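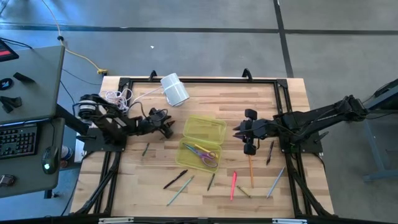

Figure 3. Pencil box, open, with pens and pencils still on the tabletop.

3.2 What goes in first

I kept coming back to one question while I sorted my notes from the Erbridge desks: what do people put in the box before anything else? My own answer is scissors, every time, and then I fit the pencils in beside them. In Figure 3 the scissors share the yellow box with a single pencil, and the rest of the writing things are spread over the wood – a stage I'd call "half started" in my coding. Henok Belay codes the same stage as "unsorted" (we argued over this for most of February!). We went with his label for the 11 desks in Table 2, but I still like mine better. Cups and cables got a separate code, "strays", and I left them out of the box totals.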